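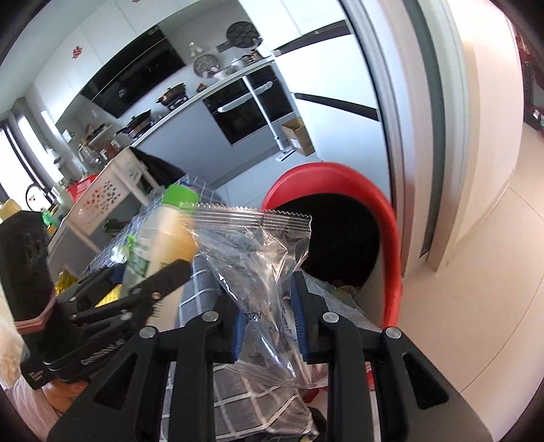
The Skudell hand-held gripper is a two-finger tool for recording manipulation tasks without a robot arm attached. I tried it in June at the Zedby open day in Jullenstead, where visitors were given a pair and asked to tidy up around a kitchen. The fingers are slotted black plastic with triangular cutouts, carrying blue pads on the inside, and the pads are the best part of the design. A clear zip-top bag is a poor object for most parallel grippers, as it has no stiff edge and folds away from contact. Pinched between these pads it crumples, and the fold gives them more material to hold.

Each tool weighs 1180 grams on the spec sheet. I felt that in the wrist after the first session, mostly when reaching forward over a low surface. The handle is cylindrical and offers no index for the thumb, so it rotates slightly under load. A flat on one side would fix this.

Deming Xiong ran the demonstration and showed the logs as they came in. His team had 252 recordings from the morning, and he replayed 2 of them on a bench arm. The first placed a bag cleanly. The second closed early and missed — a timing offset, he said, corrected in the next firmware. I did not see the corrected version.

The pair costs 3000 with charger and case. Benjelloun sells a lighter set for less, but its narrower pads slipped on film when I used it last year. Buy the Skudell for bags, wrappers and cloth. For rigid parts the cheaper set is adequate. Replacement pads are sold separately and take a small Phillips driver, not included.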